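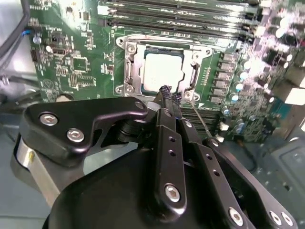
Gripper kit evaluation: progress report to Wistmont

Prepared by Constanza Toledo, Ledesma
Reading time: 2 minutes

Work covered

This report covers the second stage of our review of the Stirov gripper kit for desktop computer teardown. The grant asks whether a small repair shop could buy the kit and use it to recover processors from older machines. We have kept the kit as supplied, apart from the grip wrap on the fingertips, which we replaced in December.

So far we have logged 265 pick attempts on 28 donated computers. The towers are worked lying on their side with the side panel off, and the fixture plate stays on the table to the left of the case.

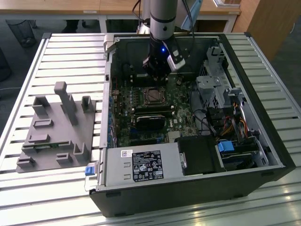 Findings to date

Reach is good. The arm gets down to the socket from above with the power supply and drive cage left in place, and we no longer strip the case first. Setup for a new case model takes some 30 minutes, most of it spent teaching the approach.

The processor pick is the hardest step. The fingers have to take the chip by its edges, and it can tilt as it comes up – the supplied software does not correct for this.
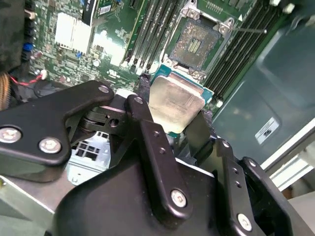 We have asked Stirov for a setting that limits closing force in smaller steps. They have agreed to send a test version. The printed manual also needs work, and the section on calibration refers to menus that are missing from our release.

Next stage

We will move to memory modules next, using seven case models from the Woditz recycling depot. Spending is within budget. We are asking to carry the unspent travel money over to spare finger pads – they wear faster than the price list suggests.

Contact: Constanza Toledo, Ledesma | © Ledesma | Back to top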